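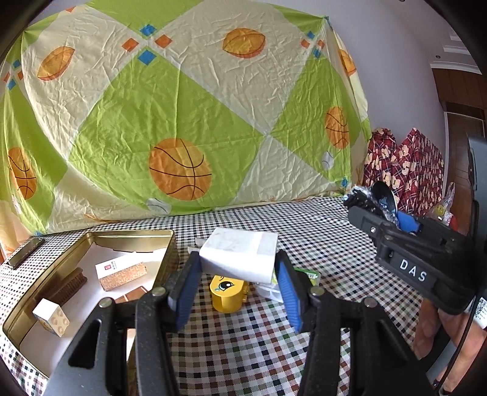 Can a machine tidy the table yet? Tips for people who keep asking

Updated November 2023. Notes from the Clesness household tips page, typed fast, sorry.

Short answer: some of it. Small hard things with flat sides, yes. Anything crinkly, no, or not every time. Long answer below, plus what to do in the meantime with your own two hands.

What grippers do OK with

Small boxes. Toy blocks. Anything stiff that you could pick up with two fingers and your eyes half shut. Two soft ribbed pads, one on each side, squeeze, lift. A plain box with smooth sides is about as easy as it gets. Toys with rounded bodies are harder, they want to roll out. Pegs and studs help sometimes and get in the way other times.

What they still mess up

Shiny clear wrapping. It slides and it crackles, and the cameras hate the glare. Same for clear plastic packs, the machine sees the table right through them. Thin flat stuff lying tight against a tray wall. Fingers can't get behind it. You slide it out to the middle with a thumb and don't even think about it. A machine has to be taught that.

Cloth. Forget it for now. Checked tablecloths bunch up when you drag somthing across, and folding one is a whole other job.

Set up your table like a machine had to clear it

Best tip on this page and you don't need a machine for it.

- One tray, raised sides. Metal tin lid is fine. Line it with a sheet of plain paper, small things show up better and the crumbs go out with the paper.
- Leave a finger of space between things. No piles.
- Boxes label side up.
- Wrapped stuff goes in its own spot, outside the tray.
- Phone off the work area. Always.
- Kids' toys last. They take longest and you will stop to look at them.

We ran it on our kitchen table, 23 small items, 7 minutes the first time. Quicker after that. Most of the time went on deciding where a thing lives, and a robot won't decide that for you either.

Should you buy one

Not for this. The Mestitz arm that came up on our reader board in February was going for 134 dollars used and it had no camera, no software, nothing. Good for a hobby. The Nircombe one is some 1000 dollars and you still have to show it every single move. A tray and a roll of paper is cheaper.

Shop floor is different. Same part, same spot, all day, a machine can do that and has for years. A kitchen table is never the same twice.

Reader question, from the Hidapat thread (Hidayat, sorry): will it sort Lego from board game bits? If the pieces are spread out, maybe. If they're in a heap, no. Spread them on a light cloth first, then pick by size, big ones out first.

Next page: drawers, and why we gave up on dividers.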